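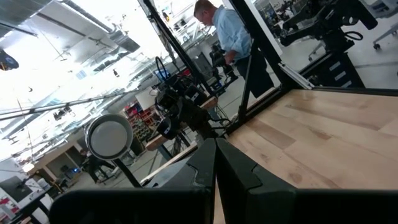 *Light maple top, knots and all.*

# Props on no money: workshop tips for small theater companies

Notes from building the last show at Stovudham. Budget was $149 for everything on the prop table. Went over by 4 bucks, tape.

**Aging paper**

Letters, maps, wills. Strong black tea, cooled, in a baking tray. One sheet at a time. Lift by two corners and hang it. Coffee goes too orange under warm light. Want burnt edges? Don't burn them. Brown ink pad, drag the edge along it.

Make spares of anything that gets torn onstage. We did 50 of the Act Two letter and used nearly all of them counting rehearsals.

**Fake books**

Real hardbacks are heavy and the shelf sags. Cut the pages out, glue in a block of foam, done. Keep three real ones at the end where actors grab. Thrift stores will often sell you a box cheap if you say you don't care about the titles.

**Stage drinks**

- Whiskey: flat ginger ale with a drop of tea. Or weak tea alone if your actor can't take sugar.
- Red wine: grape juice stains. Use water plus food coloring, and test it on a scrap of costume fabric first.
- Milk: actual milk, diluted. Fresh every night, please.
- Write the actor's allergies on the prop table. On the table. Not in a binder.

**Swords, sticks, anything swung**

Dowel core, pipe insulation over it, then cloth tape, then paint. Sarla Solanki showed me to wrap the tape from the tip down so the edge doesnt catch. Check for cracks in the dowel before every show, bend it gently and listen. Crack = bin. No glueing.

**The prop table**

Brown paper over the whole thing, outline each prop in fat marker, write the name inside the outline. Empty outline at places call means go find it. Split it by entrance, stage left and stage right. Glow tape on the corners.

Nobody puts a coffee on it. Mamta Dixit once lost a whole set of calling cards that way, right before a 7:30 curtain.

**Paint**

Matte, always. Gloss flares under the lights and you'll see it from the back row. If you only have gloss, a dusting of talc while it's still tacky helps, then brush off. Silver wants a black base coat. Gold wants brown.

**Squeaks**

Chairs, trunks, stairs. Candle wax on wood against wood. Felt dots under feet. Tighten the screws at half hour, they work loose agian by the second weekend.

**Strike**

Label boxes on the end, not the lid, they'll be stacked. Photo of the contents taped inside. Anything wet dries fully first or the whole box stinks by December. Borrowed stuff goes back first, before the party.

Next up: masks, when I get a minute.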